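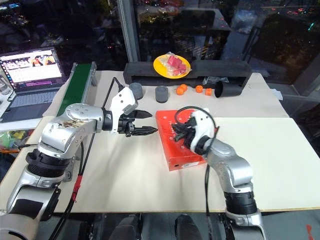
### 4.2 Returned goods and the second sale

The first part of the study dealt with goods on their way out to the customer. Less has been written on what happens to the same goods when they come back, and the record-keeping is poorer. Shops log a sale to the penny but often log a return as a single line at the end of the day. For this reason we treat returns as a separate flow, with its own costs and its own delays.

Two firms in Zevville agreed to share their returns books with us. Distix sells household goods by post and takes all returns at one address. Mogensen has a shop on the high street as well as a postal trade, and customers may bring back an item by either route. The books were kept by different people for different reasons, and they do not match well. Distix writes down the day a parcel arrives; Mogensen writes down the day a refund is paid. Where we compare the two, we have used the day of refund, which both firms hold, and we have left out exchanges.

The clearest result concerns the state of the outer packaging. At both firms, an item that came back in its own box with the box in fair condition was put on sale again sooner than the same item with a torn or missing box. The gap could be up to 3 weeks at Mogensen, where unboxed items are held in a back store until a new carton is ordered. Distix keeps a stock of plain cartons and the gap there was smaller, though it did not vanish. Staff at both firms gave the same account of it: an item without a box cannot be stacked, so it is put to one side, and things put to one side are looked at last.

Figure 2. Rectangular box on a work table.

We had expected price to matter more. Dearer goods were checked with greater care, as one would suppose, but they were not checked any faster. Some were slower, as they needed a second signature. At Distix this second signature was brought in after a dispute over a faulty kettle and was later applied to everything above a set price, kettles or not. The rule was still in force when our period ended in November.

The reason given by the customer had little bearing on how the item was treated. Both firms print a list of reasons on the returns slip, and most customers tick the first one. Mogensen staff told us they do not read the slip unless the item is plainly broken. We therefore make no use of the stated reasons in the tables that follow - they would tell the reader more about the order of the list than about the goods.

A further point concerns the labels. Distix uses the Undent label, which peels off without marking the card, while Mogensen's own label has to be cut or covered over. A covered label is quick to do, but it was a common cause of boxes being sent to the wrong shelf, and of the same item being counted twice at stocktaking. We have corrected for double entries where the serial number allowed it. Where there was no serial number, as with most linen and all glassware, the entries stand as written.

The limits of this material should be kept in mind. Both firms are small, both are in one town, and neither sells clothing, where returns are known to be far heavier. We also have no record of goods the customer meant to send back and did not. Some of these will have been kept, some given away, and some resold privately, and the books are silent on all of them.

### 4.3 Cost of storage

Floor space is the largest single cost in the back store at Mogensen, and it is charged at the same rate whether the shelves are full or not. A returned item that waits therefore costs nothing extra on paper. The cost shows up elsewhere, mainly in the hire of outside storage before the winter trade, and we take the two together in what follows.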